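### 3.2 Wandflächen und Ablagen

Dass Lochwände Ordnung schaffen, wird in der Literatur gern behauptet und selten geprüft. Von den 19 Ablagen unserer Begehung in Ustside wurden 7 regelmäßig benutzt. Ob das an den Wänden lag, bleibt offen.
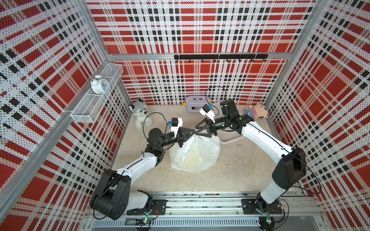
**Alasdair Tennant**, Bearbeiter der Teilstudie Ustside

*Abb. 11: Karierte Lochwände mit leerer Hakenleiste und Drahtkorb, darin ein Doppelglockenwecker.*

Eine Hakenleiste ohne Last belegt zunächst nur, dass Haken montiert wurden. Auch der Wecker im Korb taugt kaum als Beleg für eine durchdachte Ablage.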